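Monday Bin Check, Sarnport workroom
Filled in by Ulla Tangen, with my usual rambling comments

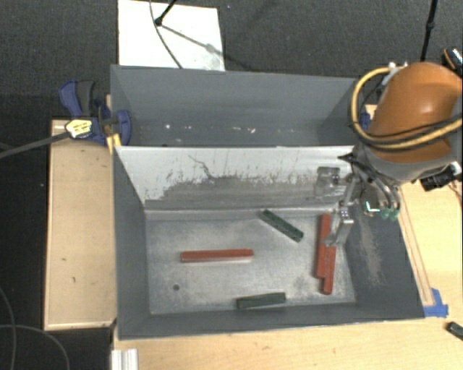

Bins first, as always, and yes, I know I go on about them! We keep the blocks in these all day, so whatever is on the walls ends up on the blocks and then on your hands. The gray one on the light wood table has a floor full of dust and scuffs, and the tall pale wall at the back is streaked with grime (the darker smudgy band along the lower half bugs me most). Please wipe the right slope too, there are dusty streaks running down it.

1. Bin floor clean: NO
Dust and scuffs. There's also a small dark spot near one corner. Try a damp cloth before you reach for the Plundex, that stuff stinks up the whole room.

2. Bin walls clean: NO
See my moaning up top.

3. Rim free of sharp edges: OK
Ran a gloved finger all the way along, no snags.

4. Blocks sorted by color: NO
Red and dark green were in together. Fine while you're working, but separate tubs at the end of the day please.

5. Blocks free of chips and splinters: OK
Went over the lot by hand and was pretty happy with them.

6. Table steady: OK
Gave it a good shove. I tightened the legs in April and they're still holding, hooray!

7. Shelf load under 40 pounds: OK
The Billum crates came in at 30, so there's room for one small box more.

8. Walkway clear: NO
Somebody's Blackburn bag again. I moved it to the hooks.

9. First aid kit stocked: OK
Low on small bandages, I've put them on the order.

Items 1, 2 and 4 to be done by 4 p.m., then come find me and I'll sign it off.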